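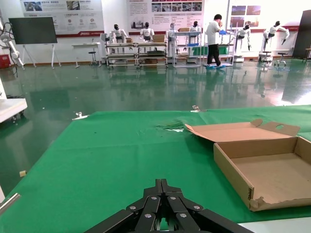 Minutes of the packing table meeting, Rurkcombe workshop

Date: 27/04/2018
Present: Naheed Dhanial (chair), Maham Kakakhel, Shamim Soomro, Mohsin Afridi
Apologies: Asif Gilani
Minutes written by: Maham Kakakhel

1. Minutes of the last meeting

The minutes were read and accepted with one correction. Under item four, the name of the storage site should be Studthorpe and not Flavden. Maham will correct the file and send it again.

2. The table and the green cloth

Shamim reported on the condition of the cloth. It has a torn place where the fabric is bunched up and a lighter color comes through. It has also wrinkles, but these are not considered a problem. Small items can catch on the torn place when they are pulled across the table, and Shamim prefers that we do not wait until the hole is larger.

Mohsin asked if the cloth can be turned around so that the torn place comes somewhere else. Naheed answered that the torn place will still be on the table after turning, and somebody will have to work there. Mohsin suggested a patch. Shamim has tried a patch before on another cloth, and the border of the patch lifted up after a short time.

The clips on the far edge were discussed. Shamim finds that they hold the cloth well on that side. Naheed asked that everybody leaves them in their place when the table is cleaned, and that the cloth is wiped in the direction of the clips.

Small scraps are to be picked up from the cloth at the end of each session. There was one near the left edge when we looked at the table.

Decided: a new cloth in the same green will be ordered from Usmani. The order must not be more than 40 dollars. Until it comes, we continue with the present cloth.
Action: Shamim.

3. Cardboard boxes

Naheed brought up the brown box with the folding lid. One front corner is frayed and torn, and she wanted to know if such a box can still be sent out. The opinions were different. Mohsin thinks that the box is good enough for anything light, and he reminded us that the lid with the hand hole is still useful for carrying. Shamim thinks that a box with an open corner makes a bad impression on the person who receives it, also when nothing is damaged inside.

After some discussion it was agreed that boxes with a torn corner stay in the house. They can be used for storage and for practice packing, but they do not go to Studthorpe or to Flavden. Mohsin will look through the flat boxes in the store room and put the damaged ones on a separate pile.

Decided: a supply of 21 new boxes of the same type will be requested for May.
Action: Mohsin for the sorting, Naheed for the request.

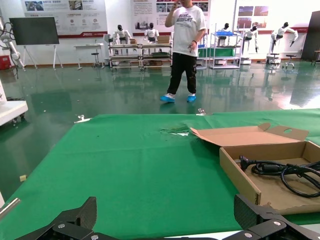
4. Packing of cables

Maham presented the proposal for the black power cables. The cable is coiled in loops and laid flat in the box, with the plug toward the front, so that the person who opens the lid can see at once what kind of plug it is. No cable end should be outside of the box when the lid is closed.

Mohsin asked about tying the coil. Shamim is against wire ties – they leave marks on the cable – and would like a soft strap. It was agreed to try the straps with five cables first and to compare at the next meeting. Naheed would like also a paper label on each coil with the length written on it. This was accepted without discussion.

Action: Maham to buy straps and prepare the labels.

5. Shoe covers

The rule remains the same: shoe covers are worn on the green floor. Shamim asked for a second basket for used covers, because the present one is full too quickly. Agreed.
Action: Mohsin.

6. Other matters

Asif sent a message that the transport list for Flavden is not complete, three lines are still missing. He will send them to Maham directly.

Naheed asked that proposals for the next meeting are sent to her in writing before it. The next meeting will be in May, in the same room. Shamim will take the minutes.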